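Jarnden Gripper Comparison

The Jarnden Gripper Comparison is a bench program for testing robot grippers, wrist cameras and arm controllers on cloth handling. It was set up by the engineers Elvira Ríos and Ignacio Paredes.

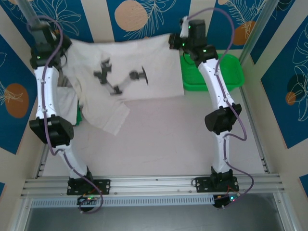 What does the program compare?

It compares gripper fingers, cameras and controllers by running each of them through the same set of cloth tasks and changing one part at a time.

Background

Before the program began, the Jarnden workshop chose grippers mainly from supplier data on grip force and opening width. These figures were of limited help with fabric. A finger that held a rigid block well could let a thin cloth slide out, or could pick up two layers when only one was wanted. Ríos proposed a fixed procedure in June, and Paredes wrote the first version of the scoring sheet. The procedure was adopted as the workshop's standard on Friday, October 11, 2019.

Test arrangement

The program uses two arms that share one rail and work on the same piece of cloth. The bases stay bolted in position for the whole of a series, as even a small shift changes the reach of each arm and makes earlier results hard to compare. Lighting is kept the same from one run to the next. Cloths are washed before first use and are withdrawn when the hems begin to fray.

Each run starts from a crumpled cloth on the table. The arms must find an edge, lift it, pass or share the grip, and stretch the cloth between them. In the longer version of the task the cloth is then laid flat and folded in half. An operator may stop a run at any time, but a stopped run is scored as a failure unless the cause lies outside the part being tested.

Grippers tested

Two finger designs were carried through the full series. The Ultix finger has a narrow tip with a soft pad and is meant for picking up a single layer. The Lozano finger is wider and stiffer, with a ribbed inner face. In the first series each design was given 267 runs.

The Ultix finger did better at finding and lifting an edge from a flat surface. Its main weakness was the stretching step, where the cloth tended to creep out of the tip under tension. The Lozano finger held well once closed but more often took up a second layer, which spoiled the fold later in the run. Ríos recommended the Ultix design for sorting and unfolding work and the Lozano design for tasks in which the cloth is pulled tight. Paredes disagreed in part - his notes argue that much of the creep came from pad wear and would be reduced by changing pads more often.

Cameras and controllers

Camera trials covered mounting position as well as image quality. A wrist camera gave a closer view of hems and corners but was easily blocked by the cloth itself once an edge had been raised. An overhead camera kept the whole cloth in view and was slower to show a missed grip. The workshop now records both views.

The Plilla controller was tested against the workshop's older unit. Its chief advantage was in timing between the two arms, which matters most when both are holding the same cloth and one of them starts to move. The older unit remained in use for single-arm work.

Later use

More than 1,000 runs have been logged under the procedure, including repeat series with new pads. The scoring sheet has been revised twice, first to separate a dropped cloth from a missed grip, and later to add a note on pad condition at the start of each run.

See also: Cloth manipulation; Two-arm robots; Robot end effectors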